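首页 | 版块 | 维修与保养 | 搜索 | 登录

手持夹爪闭合不同步，换垫片后重新标定的问题

楼主 tuoluo_k　2月10日
设备是 Wovari 手持夹爪，用来采集叠衣动作，数据回灌到 Delero 单元。上周更换了两指的橡胶垫，之后夹 T 恤领口时，上指先到位，下指滞后，布料被带偏。开度读数在全闭位置显示 2，换垫前为 0。固件没动过。请问是先调机械零位，还是直接重跑标定？

1楼 回复 banjin26
先查机械。新垫片厚度和旧的不一致，全闭读数就会偏。拆下来用卡尺量两片，厚度差超过图纸公差就退货，不要靠软件补。

2楼 回复 luoshuan_m3
不同意。读数偏 2 属于正常安装误差，重跑标定即可。我们这边 6 把夹爪，换垫后只做标定，没拆过第二次。

3楼 回复 banjin26
标定只改零点，改不了两指的先后。楼主说的是不同步，零点对了，上指照样先碰布。连杆销有间隙的话，标定多少次都一样。

4楼 回复 tuoluo_k
量过了，两片厚度一致。连杆销用手能晃动，下指一侧更明显。线缆插头也重新插过，读数无变化。

5楼 回复 Plondex售后技术
间隙在下指一侧，按以下顺序处理：
1. 断电，拔线缆，拆前端夹爪组件。
2. 更换下指连杆销，订货号尾数 2312。旧销不要翻面再用。
3. 装回后手动开合，确认全程无卡滞，再上电。
4. 空载跑一次零点标定，全闭读数应回到 0。
5. 实物验证。T 恤铺在床面上，夹爪从领口一侧接近，两指停在布料上方再闭合，看两指是否同时接触。线缆从手柄下方顺出，不要压在衣服下面。

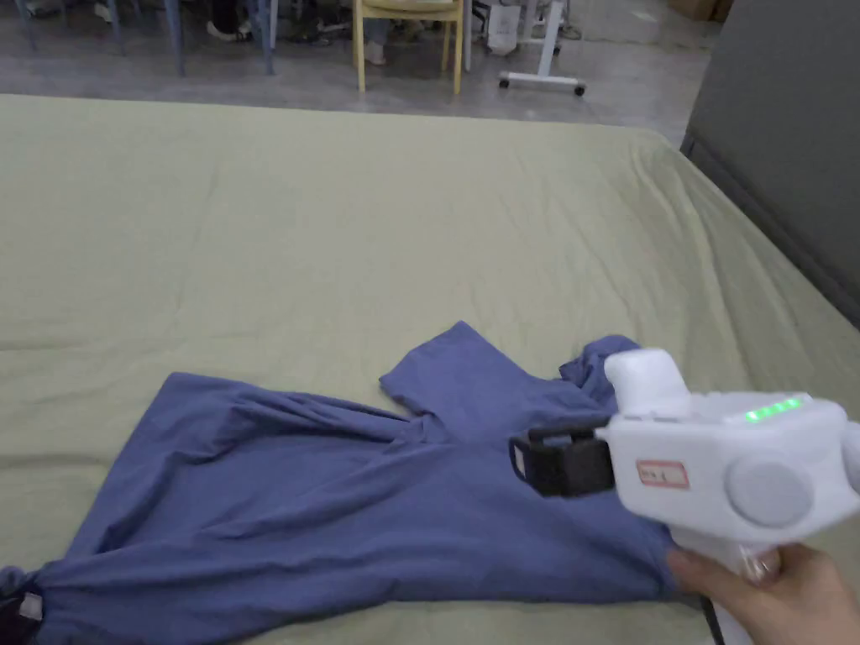
6. 验证通过后，在 Delero 单元里删除旧标定文件，再导入新的。两份并存时，系统默认读旧的。

6楼 回复 luoshuan_m3
第 5 步用平整的布试不出问题，领口要堆起来一点才行。另外第 6 步手册上写的是覆盖，不是删除。

7楼 回复 Plondex售后技术
手册是 6 月之前的版本，覆盖操作会保留旧的时间戳。请以删除后导入为准。

8楼 回复 tuoluo_k
销子已换，全闭读数 0，空载开合同步。领口堆起的情况夹了 26 次，有一次下指仍然偏晚。日志里那一次供电电压偏低，准备换根线缆再测。

9楼 回复 banjin26
先看插头针脚，再换线。Bosman 那种转接头松了也是这个现象。

相关主题
· Bosman 转接头针脚氧化的处理
· 夹爪橡胶垫更换周期讨论
· Delero 单元标定文件导入报错
· Wovari 手柄按键无响应

联系我们 | 版权所有 | 返回顶部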